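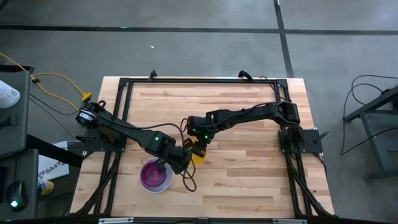
Photo: Jelle Baert

Stonum is a training recipe for two-armed robots, and I've spent the better part of May with it. I want to review it the way I'd review any bit of gear, because it's packaged like one: you download it, feed it demonstrations, wait, and find out whether your arms have learned anything. Mine have learned a fair bit, and I'm very pleased!

First, what it does. Most imitation learning methods I've tried treat a pair of arms as one big machine with twice the joints. You show it a task, it predicts the next short burst of movement for everything at once, and the arms either work together or tangle. Stonum splits the job. Each arm gets its own small policy, and a third, very light network passes hints between them – where the other gripper is heading, and how sure it is about getting there. The write-up calls this "loose pairing". When one arm is unsure, the other slows down and gives it room.

That sounds like a small thing until you work with bowls. Bowls are my favourite test, as the good places to hold one are all on a thin curved rim, and an arm going for the rim nearly always wants the same bit of air as its neighbour. The task I care about has a yellow bowl and a larger white one with a magenta inside, and both grippers spend a lot of time over the same patch of table. With my old setup I kept a hand near the stop button the whole time. With Stonum I've been drinking my coffee while it's hot.

Setting up took an afternoon. The installer wanted an older version of one library and was rude about it, but the log told me which one. Calibration is handled by a helper tool called Primitov, bundled in the same download, and it's a pleasure to use. You move each arm through 11 poses and it sorts out where the two bases are in relation to each other. If you've ever done that with a tape measure and a spreadsheet, you'll know why I'm so happy about it.

For data I recorded 105 demonstrations of the bowl task and mixed them with the free Jostesside set, which adds another 1,250 of general tabletop handling. You can train on your own recordings alone, and I tried that first. It worked, but the grasps were fussy – shift the bowl a hand's width and the gripper would close on nothing. Adding Jostesside fixed most of that. The arms now cope with a bowl that's been turned, nudged or set down near the far side of the table.
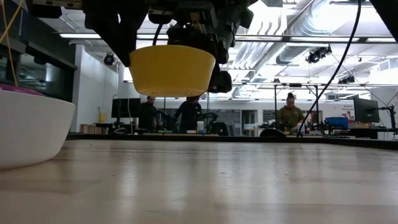 Yellow bowl held by the rim, with the white bowl at left.

Rim grasps are where I noticed the biggest change. My earlier policies would often grab, lose their nerve and grab again. Stonum commits. It also seems comfortable holding a bowl at a tilt, which my old policies treated as an emergency. I ran the same starting positions with the hint network switched off (there's a single flag for this, bless them) and the arms went straight back to crowding each other. So the pairing really is doing the work, at least on my bench.

Now the grumbles. Training is slow. The default run is far longer than it needs to be, and I stopped seeing any improvement after roughly 3,139 steps. The hint network doesn't log anything useful either, so when an arm hesitates you can't tell what it was told. I'd love a simple plot. And the arms can be too polite: every so often both slow down for each other and hover, like two people at a doorway. A small timeout in the settings gets them moving, but you have to dig for it.

I also had a go with the El Sherbiny variant, which swaps the light network for a bigger one that looks at both wrist views. It handled the crowded moments a touch more smoothly and used a lot more memory. For bowls I couldn't justify it. If your two arms are passing cloth or cable back and forth, I'd give it a look.

Would I recommend it? If you have two arms sharing one table, yes, and try the plain version before anything fancier. If you have one arm there's nothing in it for you apart from Primitov, though I'd happily install the whole lot for Primitov. My settings file is up with the other downloads, timeout included. Next I'm going to try stacking, with the white bowl on the bottom.

Contact | Copyright Jelle Baert | Back to top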